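Bench notebook, packing cell – Sunday, after lunch

Came in to a quiet building to carry on with the tape handling for the Rengifo orders, and I have to say it's lovely working with the radio up. Jin-sol Ma had left me a page of notes from the packers at Noltus, and most of them are about wrists. Fetching and turning tape all shift wears people out far more than the boxes do, so that's the job we want the arm to take first.

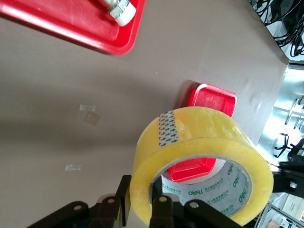

Clear roll in the gripper, one finger through the core. Red tray behind.

I'd like to keep a finger in the core as our usual grip for now, though the packers hold a roll flat between both palms and may well be right! Jin-sol wants to try their way on the arm too, and I've promised her 10 tries of each before we argue any further.
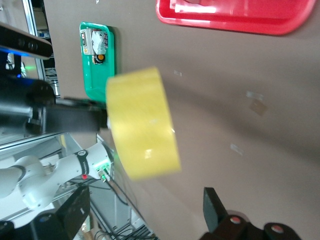

Yellow roll, finger pressed against its left face.

The bigger question came from the late shift at Plaltetti – if the arm hands over the tape, who sets the pace? I've written down that the packer does, with a foot pedal, and that the arm waits as long as it has to. They also asked who gets trained to clear a jam, and I'd say everyone on the line, paid hours, before we install anything.

Still to do: pedal cable, softer finger pads, ring Wusance about the 44 spare rolls.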